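**Does a steel bottle really keep tap water "fresher" than plastic, or is that just marketing?**

Asked in Kitchen & Home, February 2025

My sister swears that water left overnight in her steel bottle tastes better than water from a plastic one. The shop that sold it to her (Westudeo) has a card by the register saying steel "preserves natural freshness." I have no idea what that means for tap water. It came out of a pipe. How fresh was it to begin with?

I fill a plastic one at night and drink it at my desk the next day. By lunch it does taste a little flat, or a little like the bottle, I can't decide which. Before I spend money on this, is there anything to it? And please don't just link me to a company blog. I've read two and they were both selling bottles.

---

**Answer 1** (13 votes, accepted)

"Freshness" isn't something you can measure, so the card can say what it likes. Taste is another matter.

Two things are probably going on. Your tap water likely has some chlorine in it, and that fades when water sits. Some people like the result and some call it flat. It'll happen in any bottle you leave open for a while. The other thing is smell. Plastic can hold on to whatever was in it before, and so can the seal inside the lid, on steel bottles too. I'd bet most "my old bottle tastes funny" complaints are really dirty lids.

So before buying anything:

- Take the cap apart if it comes apart, and wash the seal with dish soap.
- Soak the bottle in warm water with a spoonful of baking soda, then rinse it well.
- Leave it open to dry.

Then have somebody pour you both kinds into the same sort of glass, without telling you which is which. Do it five or six times. One lucky guess doesn't prove much.

Steel does have one real use, and that's keeping water cold, but only if it's double walled. A single wall bottle warms up on the desk like any other. Cold water hides off flavors pretty well, and I suspect that's what your sister is tasting.

---

**Answer 2** (1 vote)

Get steel, plastic is bad for you. I've had mine for years and never get sick.

---

**Answer 3** (4 votes)

I did the blind test with my husband over a weekend, same tap, both filled at bedtime. He got it right about as often as a coin would. I did slightly better and I'm not convinced that means anything. We still have both kinds and use whichever is clean.
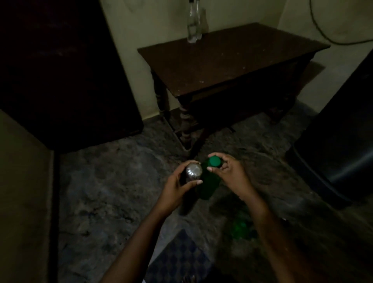
Narendra Bisht: Did you let them come to the same temperature first? If one was even a bit cooler you'd pick it out every time, and you'd call it fresher. I'd want that fixed before I believed your result or the sister's.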